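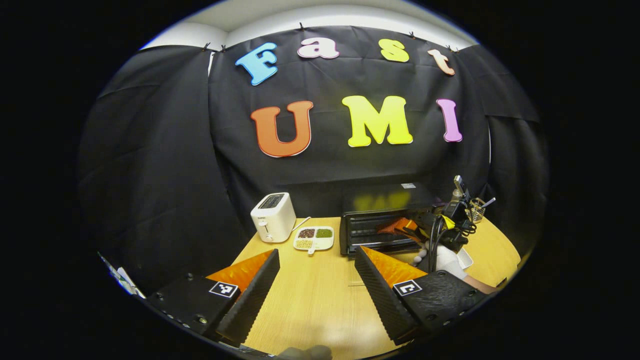
Figure 1. The table seen from one hand-held gripper, with the second gripper at the toaster oven.

Working Rules for Hand-Held Gripper Recording
Project report, Bukthorpe Technical College, Robotics Practice module
Supervisor: Detlef Ackermann

1. What we set out to do

The assignment was to write a set of working rules for people who record demonstrations with hand-held grippers. We had hoped to be given the other assignment, the one where you get to train something. Khoo's group got that. We got the rules.

Our first draft was based on the safety sheet for the robot arms at the other end of the building. It told the reader to stay outside the fence and keep a hand near the emergency stop. A hand-held gripper has no fence, and the person holding it is the motor, so a good half of the sheet made no sense. Mr. Ackermann returned it with one comment in the margin: "Stop whom?"

We started over by sitting in on recordings in March and writing down every time somebody said "oh" or "wait." This became our main research method. We still think it is a good one.

2. Who the rules are for

Students and visitors who have never recorded before, and the people who have to use their recordings later. The second group is never at the table, which explains a lot about how the first group behaves.

We left out anything to do with training or arm control. We also left out calibration, which has its own document, kept up by someone more patient than we are.

3. The rules, with comments

3.1 Markers stay clean and uncovered

Each finger of the gripper in the foreground of Figure 1 sits on a housing with a square black-and-white marker on it. The software we use reads the finger opening from these. A thumb over a marker means the opening is a guess for as long as the thumb is there. Pick up the tool by its grip. If tape or a sleeve can reach the marker, move the tape or roll the sleeve.

We first wrote "do not touch the markers under any circumstances." Then we found out someone has to clean them. The rule now says to wipe them with a dry cloth before the first take.

3.2 Check the screws before you start

The housings are held together with small screws, and small screws have their own plans. One finger went soft on us during a Monday session and we recorded 11 takes before anyone noticed. All 11 were thrown out. Checking takes less time than reading this paragraph.

3.3 Say out loud which tool goes first

With two tools over one table, people run into each other. We tried writing a right-of-way rule and ended up with something that read like a driving manual for a very small town. The version that survived is short: before the take, each operator says what their tool will do and in what order. During the take nobody improvises. If the plan turns out to be bad, finish or stop, then make a new plan.

3.4 Appliances are cold and unplugged unless the task sheet says otherwise

The table in the figure has a toaster and a toaster oven on it, and both invite a certain kind of optimism. Our rule is that the plug lies on the table where everyone can see it. A task that needs real heat must say so on the sheet, in writing, with a second person present. We found no task on our list that needed real heat. Opening an oven door teaches the same motion at room temperature, and you get to keep your fingertips.

3.5 Loose food goes in trays and comes out again

Beans, peas and grains are popular because they are cheap and they make scooping hard. They also roll. The rule asks for a divided tray, one kind per compartment, and a floor check after every session. Mixed compartments are to be sorted by the person who mixed them. This has improved scooping technique more than any instruction we wrote.

Nothing that has been in a tray is eaten. We did not expect to need this rule.

3.6 Gloves: decide once per session

The operator on the right in Figure 1 has a white glove on. We have no strong view on gloves. We have a strong view on changing your mind halfway through, which gives you a set of recordings where hands switch color for no reason a later reader can find. Choose, write it on the sheet, and leave it alone.

3.7 Drinks stay off the table

A cup that is part of the task is a prop and gets listed. A cup with your coffee in it is a problem, and it looks exactly like a prop. One of us learned this by gripping it.

4. Background and clutter

We argued longest over this section. One side wanted a plain background for every take. The other side pointed out that kitchens are not plain, and that a robot raised in front of a black curtain may be surprised by a refrigerator. The curtain in Figure 1, with its big foam-style letters reading "Fast UMI," was brought up by both sides as evidence.

What we agreed on is modest. Background may be anything, as long as it is chosen on purpose and noted down. Cables hanging near the work area are tied back – the equipment in the figure has several dangling, and a cable is very good at finding a gripper finger. Shiny surfaces are noted too. The top of the toaster oven reflects the letters, and whoever looks at that recording later will be glad to know what the yellow patch is.

5. Trying the rules out

We gave the draft to 4 people who had not recorded before. It was 7 pages long. All of them signed the form saying they had read it. We then asked where the cleaning cloth was kept, which was on page 2, and received four different answers.

The final version fits on one sheet and hangs at eye height. We printed it on a Cletik label printer, and it has already started to peel. The comments in section 3 of this report are kept in a folder for anyone who wants reasons. So far the folder has been opened by Mr. Ackermann.

6. What we did not solve

We have no good rule for fatigue. Operators get sloppy long before they feel tired, and asking them does not help, since everybody says they are fine. The logging tool we use, Jomska, records how long a session lasts, so a fixed break could be enforced by software. We would like the next group to try it.

We also never settled who may stop a take. The sheet says anyone. In practice people wait for whoever seems to be in charge, and at our table that was usually the person making the mistake.

The sheet itself is in Appendix A, and the list of every "oh" and "wait" is in Appendix B, lightly edited for language.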